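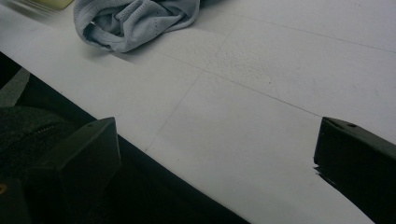
Progress Report to Orwood
Linen and Clothing Room, Stastier House
Prepared by Sayaka Fukuda
Mar 25, 2019

Summary

The grant pays for a working laundry room where residents can fold, sort and collect their clothes. The room is in use. The folding table and the baskets are in place, and the sorting routine has been written up and tried with residents. Two items are behind schedule: the shelving and the printed labels.

Work completed

The tabletop is white, which residents asked for at the planning meeting. Dark socks and small items show up well on it, and it wipes down quickly. Marks still collect along the seams and we have added a weekly wipe to the cleaning list.

We bought 40 plastic baskets from Murakami. Each resident has one, and the remainder are kept for shared towels and lost items. The sides are perforated, so it is easy to see whether a basket has been emptied.

The routine is short. A basket comes to the table, one piece is taken out at a time, shaken flat, folded and set down. Folded clothes go back in the same basket — nothing is left on the table overnight. Thin items take the longest. They slide and bunch up, and several residents prefer to roll them. We have left that choice to them.

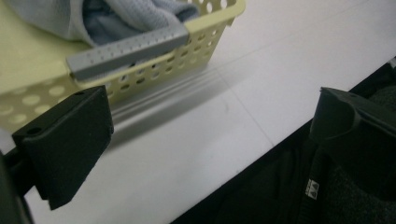

Baltasar Lucero ran the first folding sessions and has changed the order of work twice. Residents now start with towels and finish with shirts and shorts. Starting with shirts slowed everyone down, and some people left before their basket was done.

Use of the room

The sign-in sheet shows 282 visits since opening. Evenings are the busiest time. Mornings are quiet, and we have moved the shared towels to that slot. Lost clothing is still a problem, mostly pieces that arrive at the table without a name in them. These are held in a separate basket and put out once a week.

Basket and cloth on the folding table.

Work outstanding

Shelving. The first delivery from Setisex was the wrong depth for the baskets and went back. A new order has been placed. Until it arrives, full baskets are stacked in the hall closet, two high at most.

Labels. The sample labels came off in the wash. We are testing a sewn version on towels before ordering the full set.

Budget

We have $2,000 left in the equipment line. The shelving will take most of it. We ask to keep the balance for replacement baskets and do not expect to need further funds before July.

Next steps

Install the shelves and clear the hall closet. Finish the label test. Post the folding steps on the wall in large print. Baltasar will also write a one-page guide for new residents, and we will send a copy with the next report.

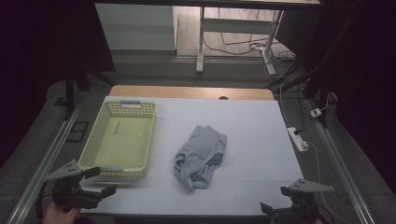

Folding table with empty basket and one item of clothing.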